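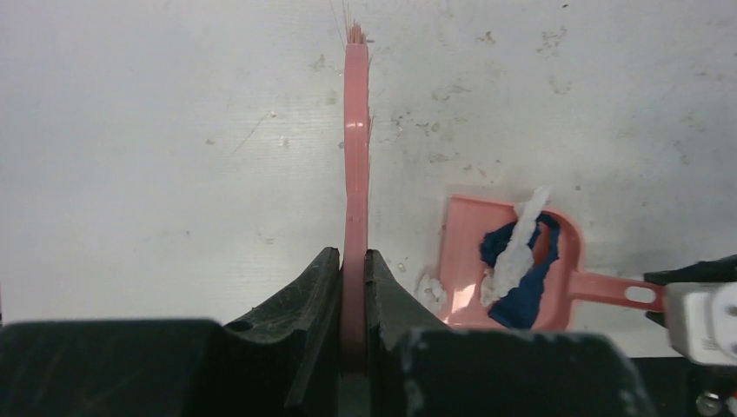

## 3. Collecting the demonstrations

The sweeping task uses two arms. One holds the pink hand brush and the other deals with the dustpan, and the operator drives both by remote control. We used the Mandar teleoperation software because the lab at Turkdale already had it running.

We recorded 82 demonstrations in September and kept 75. The rest were thrown out because the operator paused too long or the network dropped. Rubbish was cloth and crumpled paper, put down in a different spot each run.

Gripping the brush was harder than we expected. If the fingers close too low on the handle it tilts under load, and the operator can't feel this through the controls. We practised for some 50 minutes each before recording anything we meant to keep.

### 3.1 Handle grip

The second problem was the flat handle. It has to be pinched between both fingers near the hanging hole, and small errors in wrist angle carry through to the far end of the plastic. 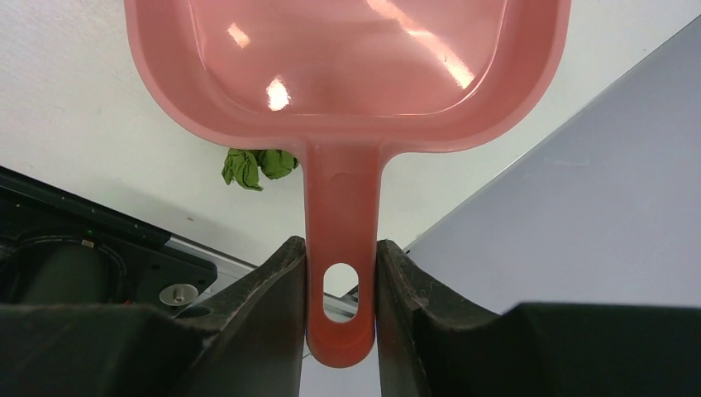
Sheehan, reading our draft, asked whether we had taught the policy to sweep or only to copy one operator's habits, and suggested splitting the results by operator. We had not logged operators for the early runs, so we could only do this for the later ones. With three operators the groups are small, and we don't draw much from them.

### 3.2 Changes for next term

- Log the operator's initials with every run.
- Mark the grip height on the brush with tape.
- Move the wrist view to the larger monitor.
- Re-record the runs where the cloth caught on the rim.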